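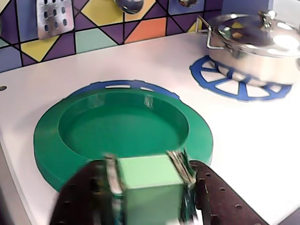 Figure 2. Gripper holding a light green cube in front of a green dish on a toy stovetop.

5. Reasons given for refusal

The decisions we read come from the appeal office in Koltmont. Of the nearly 2,000 files opened there, most were closed without a hearing, and the written reasons are short. Baird and Guthrie observed the same in Dunbar, where the officer often repeated one paragraph for applicants from very different countries. In our material, the question of state protection decides the case more often than the harm itself. An applicant who did not go to the police is usually refused, even when the officer accepts that the attack took place. Magalhães argues that this places too much weight on one act. We agree with her in part, but the Liltumitz files, which Rutherford coded in March, show a less regular pattern.

Search this journal Enter keywords Go

Contact the editors | © Juteck | Back to top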